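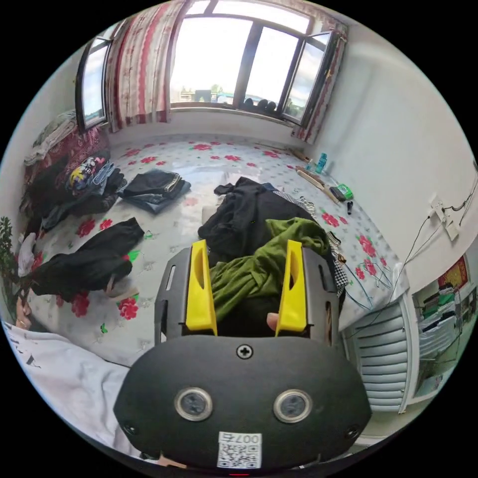 The equipment plan at Orkis began with a budget line that the purchasing manager describes as too small to argue over and too large to leave unexamined. The company, which prepares secondhand clothing for resale, had set aside funds for nine hand-held grippers and wished to know whether the number was right before the order went to Lumiria, its supplier. "We had costed the tool and very little else," the manager said in an interview at the company's office on Thursday. The unit price of $2,282 covered the gripper itself, with its two yellow fingers and the pair of round sensor windows set in the housing. It did not cover spare fingers, storage, or the hours of the people who would hold it. Those hours, the manager explained, depend on the work. A bed covered with dark clothing, an olive-green garment lying over part of the heap and a checkered shirt showing from under it, takes far longer to work through than a stack that has already been sorted. "If you plan on the sorted stack, you will be short by the second month," the manager said.

Orkis therefore revised its approach. The first order was reduced to four units, and the difference was moved to labor and replacement parts. The remaining five will be considered in December, when the operations office reports on use. The manager noted that Porkar, a second supplier, had offered a lower price on condition that all nine be taken at once. The offer was declined. Delivery was quoted at 30 days and took 31, a result the manager called acceptable.

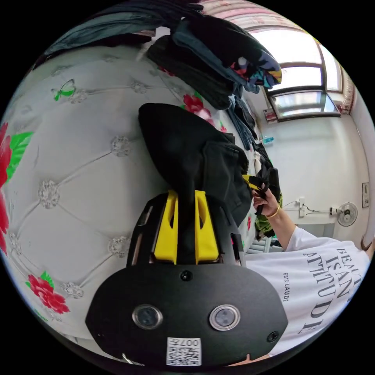 Training was the item most often questioned during the budget review. The operations supervisor, who joined the second part of the interview, had asked for paid practice time for every operator and was at first granted half of it. "A cloth is a poor thing to learn on in a hurry," the supervisor said. Soft black fabric held in the fingers stands up in a peak and still trails into the pile beside it, and an operator must judge how much of the garment has been taken. The request was later approved in full. The supervisor also asked that each unit carry its own printed label, as the one marked 007 does, so that repair costs can be charged to the correct tool.

Asked what other firms might take from the plan, the manager recommended a separate line for repairs from the first year. The Liao site, which will receive two of the later units if they are approved, has already been instructed to prepare its budget in that form.

Contact the Editorial Office | Copyright Orkis. All rights reserved. | Back to top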